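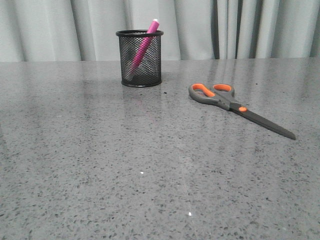 Opening (slow down, you always rush this)

Thank the Damisora Center for the hall and the floor cushions. Mention the restrooms. Wait for the latecomers to finish apologizing to their shoes.

Say: I teach meditation, and I was bad at it for a long time. I once signed up for a silent weekend in Stendum and was asked to be quieter.

Ask who has tried to meditate and quit. Raise own hand first. Hands down before arms get tired, they are going to need them for the stretch.

The 20-minute problem

Most beginner books tell you to sit for 20 minutes, twice a day. I have met the people who do this. They are very calm and they don't have a dog.

Start with 30 breaths. Count them on your fingers if you lose track. You will lose track. Go back to one, or go back to wherever you think you were, I'm not going to check.
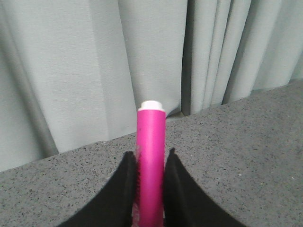

Then get up and do the dishes. If you want to sit longer tomorrow, fine. If you don't, you still did your 30.

(Pause. Water. Do not tell the bus story, it runs long.)

What to do with your mind

Thoughts come. Mine are mostly about lunch and a thing I said at a wedding. Let them talk. When you notice you've wandered off, come back to the breath, and skip the scolding.

Short practice with the group. Bell at the start, bell at the end. Check that the bell is in the bag BEFORE going up.

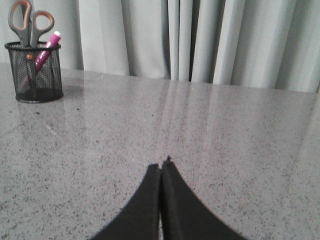
Gray countertop with the curtain behind it.

Money, briefly

Someone will ask about the Drirkari cushion. I own one. It is a nice cushion. A folded blanket does the same job and can be used on a bed afterward.

Someone else will ask about the Amin method, with its 88 lessons. I got to lesson six. Say this kindly, there may be graduates in the room.
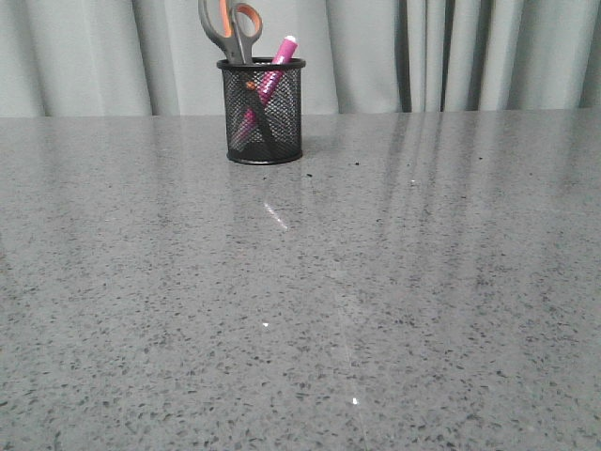 Desk organizer on the speckled counter.

Closing

A thousand sittings is the number I had in my head when I began. I kept a chart. At 1,000 I expected something, music maybe. I sat down, my knee hurt, I counted my breaths.

Remind them the Monday group starts up again in December, same room. Bring socks.

Questions. Repeat each one out loud for the back row.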